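Dovdale two-tier shoe rack: review

We bought the small Dovdale rack for the hallway in May, after the old Gamage one lost a foot. It has a wooden top shelf on thin black metal side frames and came flat in one box. 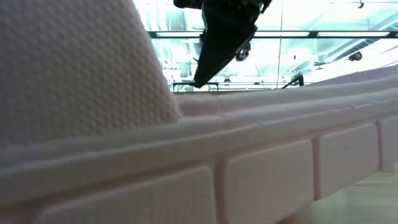 Sultier Residents' Club — Home and Hallway Pages

Putting it together took nine minutes with the key supplied. The holes lined up, apart from one at the back that needed a push. The instructions are a single sheet with no words on it, and step 4 shows the side frame the wrong way round.

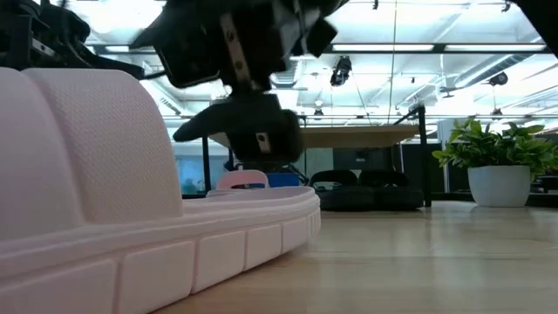
Chunky soles take up more height than you'd expect.

It holds slides, trainers and flat shoes well. Ankle boots fit on top only. My size nines hang over the front a little, and wet soles leave marks on the wood unless you wipe them the same day.
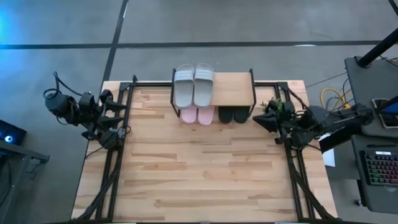 Oranuch Onsri has the Jokach version, which costs less and has plastic feet. Hers slides about on tiles. The Dovdale stays put — even when the children kick their shoes at it — but it did scratch our floor before I stuck felt under it.

Cleaning is easy enough. A damp cloth does the shelf, and grit collects where the wood meets the metal.

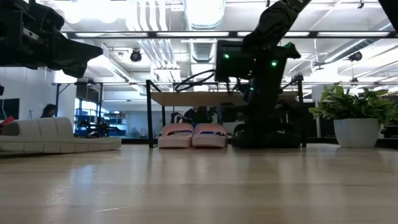

I'd have liked a third tier for the same money. Four out of five.

Tomomi Tsuchiya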